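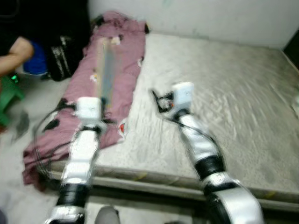
**Room check, furnished let – Brestley, bedroom 2**
Checked by: Oluwatosin Ugwu
April 2024

- [x] **Mattress, top.** Stripped for inspection. A few faint stains on the grey quilting. The wavy pattern does its best to hide them and nearly succeeds. Note on inventory, no charge.
- [ ] **Mattress, underside.** Not turned. It weighs what a small horse weighs and I was promised a second person.
- [x] **Bed frame, front edge.** Small yellowish marks. Try soapy water before anyone says "replace."
- [x] **Slats and bolts.** Two bolts loose, tightened by hand. Taras Savchuk to go over them with a proper wrench.
- [ ] **Pink spotted cloth.** Not on the inventory. Wash, fold, ask the tenant.
- [x] **Wall behind bed.** Plain off-white, as listed. Leave a gap when pushing the bed back – the last scrape cost us $30 in paint.
- [x] **Smoke alarm.** Tested. Loud. Apologies to 378 next door.
- [ ] **Mattress protector.** Still on order from Skatilo, as it was at the last check.

Recheck in June. Open items to Taras, who has the wrench and the van.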